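What Falls Out of a School Carpet
Emlyn Sayce and Corrado Ruggiero, Penlow science elective

Why we picked this

Everybody walks on carpet all day and hardly anyone thinks about what is living, hiding or just sitting in it. We wanted to know how much grit gets trapped in the carpet at our school, and whether it is mostly sand from outside or mostly fibers and crumbs from us. (Corrado bet on crumbs. More on that later!)

How we sampled

We taped off 46 squares in 2 hallways, the Arnard hallway by the main doors and the Berrada hallway upstairs. Each square was swept the same way, ten strokes in one direction and ten across, and the sweepings went into a paper envelope with the square's number on it. We did all of it in May, after the last bell, before the cleaners came through.

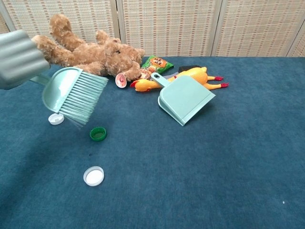

Back in the lab we tipped each envelope onto graph paper and sorted the pieces under a magnifier into sand, fiber, food and "other." Anything too small to pick up with tweezers was left out, so our totals are on the low side.

What we found

We sorted 3,468 pieces in all, and sand won by a mile. The squares closest to the main doors were so sandy that one envelope took us a whole lunch period. Upstairs was a different world, mostly fiber, with long blue and gray threads tangled into little nests. Food came in last in both hallways, so Corrado owes me a smoothie.

The part we loved most was the Odport gravel. There is a path of it beside the bus loop, pinkish and easy to spot, and we found chips of it at the far end of the upstairs hallway. Somebody's shoes carried those up a full flight of stairs!

What we would change

Ten strokes probably isn't enough for thick pile. Next time we would weigh the sweepings too, and try a rainy week against a dry one.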